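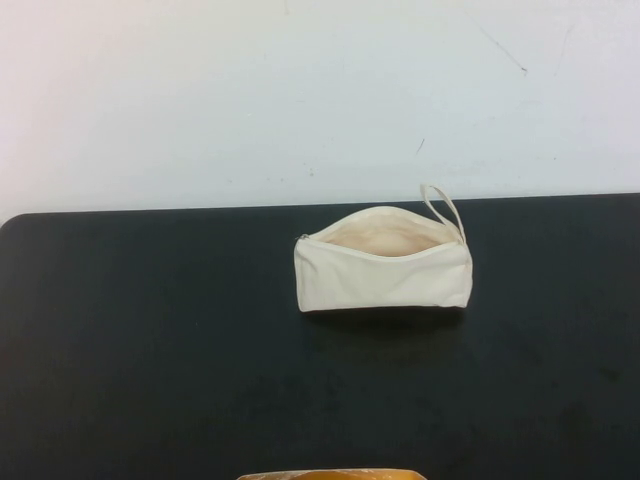
Print this item | E-mail to a friend

Small pouches wanted for the Lamwood packing day

January 2022

Dear members and friends of the Platia sewing circle,

After the long break we start again with the pouches. Last year our members, together with the groups in Eynon and Kiltilov, finished 1,967 of them, and all were given away before the school year began. I did not believe this number when I first read it, so I counted the lists a second time and it was correct. Thank you to everybody who cut, pinned, sewed and ironed.

The pattern is the same as before, a plain zippered pouch with a lining and a wrist strap. Many of you have asked which cloth is the best. We still prefer canvas in its natural colour, not dyed. It holds its shape when the pouch is open, and the children can draw on it with fabric pens if they wish. For the lining please choose something light, for example peach, cream or pale yellow. In a dark lining a small eraser or a hair clip is very difficult to find, as I know from my own handbag.

Some remarks from the last checking evening:

The zipper must open the full way, until the slider stands at the end of the track. In eight pouches the lining was caught in the teeth, and we had to unpick them. Please open and close each zipper a few times before you hand the pouch in.

The wrist strap is sewn into the side seam, at the end where the zipper closes. Fold the strip in four and stitch along both edges. Go over the seam there with a second row of stitches, as children like to swing a pouch by its strap.

The corners at the bottom should be a little boxed, so the pouch can hold more than pencils. If you have never made a boxed corner, come to the Lamwood hall half an hour early and one of us will show you. It looks harder than it is!

Please do not put anything inside. We had some very kind surprises last time – sweets, a little mirror, a bus ticket which I think was not a present – but the filling is done by us at the packing tables, so that every child receives the same. Bring the pouches empty and with the zipper open. Then the person who packs can see at once that the lining is clean, and it saves a lot of time.

If you wash the canvas before cutting, and I ask you to do it, use warm water and dry it flat. It can shrink by roughly eight per cent. One of my own pouches was made from unwashed cloth and after the first laundry the lining was bigger than the outside.

We have still two rolls of canvas in the cupboard in Platia, and a box of zippers in grey and white. Take what you need and write it in the book. The pouches should be with us by the beginning of March. Tea will be there, and cake is always welcome.

Search this site
Enter keyword Go

Recent items
Zippers: how to shorten a long one
Changed opening hours at the Lamwood hall
Eynon group is looking for a second iron
Leftover canvas, free to collect in Kiltilov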